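Moving Without Losing Your Mind (or Your Lease Deposit)
Speaker notes, Prukcombe Public Library, January 19, 2019
Marjan Safavi

Slide 1. Title

Thank Yasaman Akbari for the introduction and for setting up the room. Say where the restrooms are. Handouts are on the table by the door, and the last page is blank for notes.

Who I am: I worked in dispatch for Jodell, a household moving company, and before that I was on the trucks. I have also moved my own household six times, and I made most of the mistakes I'm going to talk about. My last move was 268 miles, from Coste to Prukcombe, in August, on the third floor with no elevator.

Ask for hands: who is moving this year? Who is helping someone else move? Adjust the pace to the answer. If most people are helping a parent, spend more time on slides 7 through 9 and cut slide 11.

Slide 2. The calendar

Most people start with boxes. Start with dates. You need four of them on one sheet of paper: the day your lease ends, the day the new one begins, the day the movers come, and the day you have to give notice.

In the leases I've signed, notice was 30 days, in writing. Read yours. Some ask for more, and some count from the first of the month, so a letter sent on the third can cost you a whole extra month of rent.

If there is a gap between the two leases, you need storage or a very kind friend. If there is an overlap, use it. Two or three days of overlap is worth paying for. You can clean the old place empty, and you can carry the fragile things over yourself.

Pause here. Someone always has a story about a gap.

Slide 3. Getting estimates

Get three. Have them look at the place in person or over video. A price given over the phone from the number of bedrooms is a guess.

Show the estimator everything: attic, garage, the closet you don't like to open. The piano at your sister's that you also want picked up. If it isn't on the estimate, it can be charged on the day.

Ask whether the estimate is binding or non-binding, and explain the difference in one sentence each. Binding means the price is fixed for the items on the list. Non-binding means it can change with the actual weight or hours.

Ask about stairs, long carries, and parking. For my August move I paid 200 dollars extra because the truck couldn't park near the door. I knew the street. I should have gotten the permit.

Slide 4. Deposits and red flags

Be careful with anyone who wants a large cash deposit, who has no street address, or who answers the phone with just "movers." Check the license. Don't sign a blank or partly filled form, even if the crew is standing in the driveway and everyone is in a hurry.

Slide 5. Boxes

My two-bedroom apartment came to 148 boxes, and I had planned on half that. Kitchens are the reason. Buy more small boxes than you think you need and fewer large ones.

Books go in small boxes. Bedding and coats go in large ones. If you can't lift it and walk across the room, repack it. Tape the bottom with two strips, then one across.

Grocery store boxes are fine for pantry goods and shoes. I don't like them for anything else. They come in odd sizes, they don't stack, and some of them have handles torn open on one side.

Slide 6. Labels

Write on two sides and never only on the top, because the top is hidden as soon as you stack. Room first, contents second. "Bedroom 2, sheets and lamp" is plenty. Don't write "misc." You will have eleven of those and the can opener will be in one of them.

(Pass around the sample box. Get it back.)

Slide 7. The small stuff

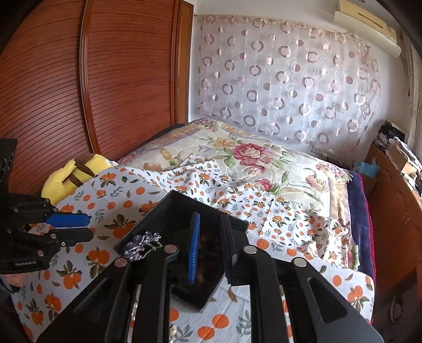 Furniture takes muscle, but small things take up the evenings. Every drawer holds decisions, and a person can spend an hour on a nightstand and have nothing packed. My rule is that small things get put on something flat before they get put in a box. It can be a cookie sheet or a shoebox lid. The silver and lavender hair clip on this slide, the one shaped like flowers, is sitting on the edge of a black tray, and a clip that size left loose on a bed will go into the laundry with the sheets. Put it on the tray, finish the drawer, and then move the whole group into one bag with a label. Don't sort any finer than that until you are in the new place.

Things that disappear most often, from my years in dispatch and the calls we got afterward: bed bolts, shelf pins, remote controls, phone chargers, and the key to the filing cabinet. Bed bolts especially. Bag them and tape the bag to the headboard. Use painter's tape if the finish matters to you.

Slide 8. What stays with you

These do not go on the truck. Read the list slowly, people write it down.

Passports, birth certificates, the lease, the closing papers.
Medicine, at least two weeks of it.
Keys, including the spare for the car.
Laptop and backup drive.
Anything of value small enough to put in a pocket.
The moving contract itself, and the phone number for the driver.

Put it all in one bag and put the bag in the car the night before. On moving day every bag in the house looks like it should be carried out. If you have no car, give it to the person whose only job is to stay out of the way.

Slide 9. Jewelry and keepsakes

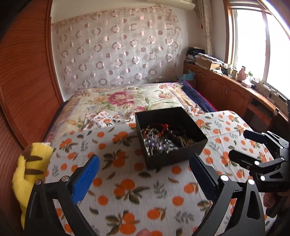 Slide 9: Bracelets and beaded jewelry in an open black box.

Movers will usually ask you to carry jewelry yourself, and the standard paperwork gives you very little if it goes missing. That includes the inexpensive pieces. The value people feel is often in something that cost a few dollars.

Chains tangle. Run a thin one through a drinking straw and close the clasp. Fill the empty space in any box with tissue so the contents can't slide. Take a picture before you close the lid.

If you are packing for a parent, ask before you combine anything. What looks like a heap to you may be in an order they know. I learned this from my mother's sewing table, and I'm not going to tell the whole story unless someone asks.

Slide 10. Storage

If you need a unit, visit it first. Look at the floor and the corners of the ceiling. Smell it. Ask what the price will be after the first few months, and ask for that in writing.

I used Mernum Storage for one winter and the unit stayed dry, but I had put the boxes I needed at the back. Leave an aisle down the middle, even a narrow one. Put the tall pieces along the walls. Mattresses should be covered, and nothing should sit directly on concrete. A few pallets are enough.

Empty the refrigerator, dry it, and prop the door open. The same goes for the washer.

Slide 11. Utilities and mail
(Skip if we are running late.)

Power and water should overlap by a day at both addresses. You'll want lights on at the old place to clean it. Set up internet early, as the installers book up faster than movers do.

Forward your mail, then also change the address yourself with the bank, the insurance, the doctor, and your employer. Forwarding ends and you won't notice until tax season.

Slide 12. Moving day

Beds first. As soon as the truck is unloaded, put the beds together and make them up. Everything after that can wait until morning.

Keep one box open for the first night: toilet paper, soap, towels, a lamp, scissors, a pan, paper plates, snacks, a screwdriver. Load it last.

Walk through the old place with the crew lead before the truck leaves. Open every cabinet. Look behind doors, on top of the refrigerator, and in the dishwasher.

Check items off the inventory sheet as they come in at the other end. If something is damaged, write it on the sheet before you sign.

Slide 13. The deposit

Photograph each room empty, with the lights on. Include the inside of the oven. Return all the keys and get a receipt for them. Leave your new address in writing.

Slide 14. Questions

Leave fifteen minutes. Likely ones: how much to tip, whether to move plants, what to do with paint cans (the county takes them, the truck will not), and how to move a cat. For the cat, put it in the bathroom with a sign on the door, and move it last.

Remind people to take a handout. Sign-up sheet for the spring talk is with Yasaman.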